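Wakatdale > News > Suture practice mornings

Girska's stitching mornings are back in July, and I couldn't be happier! We've opened ten places at our Wakatdale rooms for anyone who wants to get their knots neater.
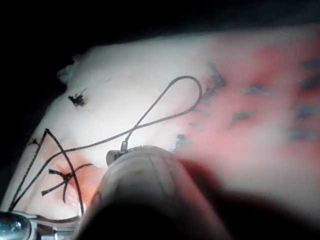
Gonçalo Baptista
Skills Program Coordinator, Girska

We start at 8.30 with knots (always knots), then move on to running stitches once everyone's had a cuppa.
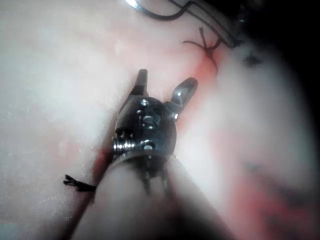 Closing a wound neatly is what people ask me for most, so it gets the whole second hour. A thin reddish line slanting across pale tissue is what you'll be looking at, and I'd say learn its direction before you go near a thread. Places are $646, pads and thread included.
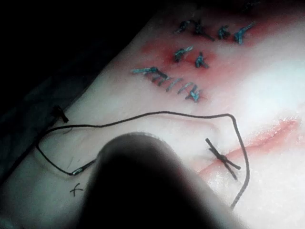
Blue stitches and a loop of black thread on a practice pad.

Bookings are through the Girska front desk.

Comments

Ebenezer Acheampong: Signed up! Can left-handers come?

Gonçalo Baptista: Course you can, mate.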